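We use cookies to improve your reading experience. Accept all | Manage preferences
26 min read

3. Bench Layout and Glassware Handling

3.1 Why the bench matters

Most of the writing on shared teaching labs deals with timetables, sign-in and who pays for breakage. Less on the bench itself. Pramanik and Shehu's earlier report on the Honddale labs gave it one paragraph, mostly to do with drawer labels. Our interest is smaller and lower down: what sits on the surface during a prep period, where it sits, and how often somebody has to move it to get at something else.

The background is simple enough. Test tubes at Honddale come out of the drying cupboard in the morning, go into racks, and the racks go to the benches. By mid-afternoon the racks have travelled. Some are by the sink, some on the window ledge, one was in the fridge for most of March. Tubes get left in whatever position they were last put down in. Students coming in at 2 pm spend the first part of their session gathering glass, and by the time they have it the demonstrator is already halfway through the safety talk.

We logged 411 rack movements over 12 prep periods. A movement was any time a rack was lifted or slid more than the width of one grid square. Nudges weren't logged. Nor were movements during cleaning, which was a mistake, see 3.5.

3.2 Surface and racks

Two kinds of bench surface were in use. The old ones are plain grey laminate, badly stained near the gas taps. The newer ones have a green mat with a white grid printed on it, the sort sold for cutting and craft work. The mats were Amarachi Shehu's idea and she bought the first two herself. They lie flat, wipe down well enough, and the lines give people something to park a rack against. Some lifting at the corners after repeated wiping with ethanol – tape fixed it, mostly.

Racks were white plastic with square openings and perforated side walls. Water drains out through the sides, so a rack can be rinsed with the tubes still in it. The downside is that clear glass in a white rack is hard to see. Several demonstrators raised this without being asked. A tube in the back row gets missed, the rack gets picked up as empty, and the tube goes over. We tried colour-banding the tubes with tape for one prep period and gave up, the tape came off in the wash and blocked the drain.

Zolleck racks (the coated wire type) were trialled as an alternative. Better visibility, worse stability. Tubes lean. They were withdrawn after the second period and are not included in the counts below.

3.3 Position of tubes within the rack

We had assumed people fill a rack from the front. They don't, or not reliably. Renato Pangilinan's notes from the first three periods show right-handers starting at the far left as often as the near right, and one student who always began in the middle. Corners were popular. Corner tubes are easier to find again and the wall on two sides seems to make people more confident letting go, though we only have comments to go on here, no measurement.

The written instruction for the remaining periods was therefore kept short: back left corner first, work along the back row, then come forward. Sumeya Belay wrote it on a card and one card went on each bench. Figure 4 has a rack with tubes in the corner position.
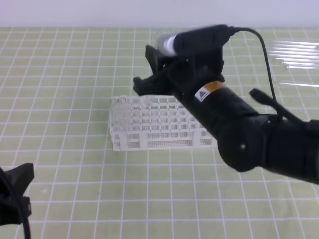

Figure 4. White plastic rack on the gridded mat, two clear glass tubes in the back left corner.

Compliance with the card was good in the morning and poor after lunch. Part of that is staffing. The afternoon demonstrators rotated and two of them had not been shown the card. Part of it is just that afternoon racks arrive partly full, with tubes wherever the last person put them, and people are reluctant to rearrange someone elses glass. Several said so. One asked whether moving a tube would count as tampering with another group's sample, which is a fair question and the lab manual doesn't answer it.

3.4 Results for movement and reach

Of the 411 movements, 200 were on the grey benches and 211 on the gridded ones. On the face of it the mats did nothing. But the kind of movement differed. On the grey benches most were long: rack lifted, carried, put down on another bench or by the sink. On the mats most were short slides, a square or two, to make space for a beaker or a notebook. Racks on the mats were also far more likely to finish the period on the bench they started on.

We don't want to lean on this too hard. The mats are on the benches furthest from the sink. A rack there is less likely to wander just because the walk is longer. Swapping the mats to the sink-side benches was planned for the final four periods and didn't happen, the room was double-booked and we lost the set-up time.

Reach was recorded by bench sketch only. The demonstrators drew the rack, the waste beaker and the pipette stand at the start and end of each period. The sketches vary a lot in quality. Hae-won Ham redrew them all to one scale, and the general pattern is that racks drift towards the person and waste beakers drift away from them. By the end of a period the beaker is often at full arm's length, and the rack is at the bench edge where a sleeve can catch it. All but one of the tubes broken during the study went over the near edge.

3.5 Problems

Cleaning movements should have been logged. We left them out on the grounds that they were not part of prep, but wiping under a rack means shifting it, and it rarely goes back to the same squares. Any future count should include them.

Labels on the Plerar tubes smudge when handled damp. We switched to pencil on the frosted patch partway thru, so the early and late periods are not strictly comparable for time spent looking for the right tube. For this reason search time is not reported.

The student survey went to 70 people. Return was low and the free-text answers were mainly about the temperature of the room. We have kept the few that mention racks and put them in the appendix.

3.6 Recommendations for the Honddale labs

Keep the mats. Put one on the sink-side benches as soon as the room can be booked, and repeat the count there. Keep the card, but reword it so it covers racks that arrive with tubes already in them. Move the waste beaker to a marked square so it has a home to go back to – the same could be done for the pipette stand, though nobody complained about that one.

On visibility, a darker rack is the obvious thing to try. Sfakianakis do a blue one in the same footprint and a small order has been placed. Until those arrive, demonstrators have been asked to run a finger along the back row before lifting any rack.

3.7 Relation to earlier work

Pramanik and Shehu treated storage and bench use as one problem, and to some extent we've pulled them apart again. Their labelled drawers cut the number of racks going missing overnight. They didn't look at what happened between 9 am and the end of the day and our counts pick up where theirs stop. Rokeya Pramanik has since pointed out to us that drawer height was changed in the same term, wich may account for some of the original effect. Section 4 takes up storage, beginning with the drying cupboard.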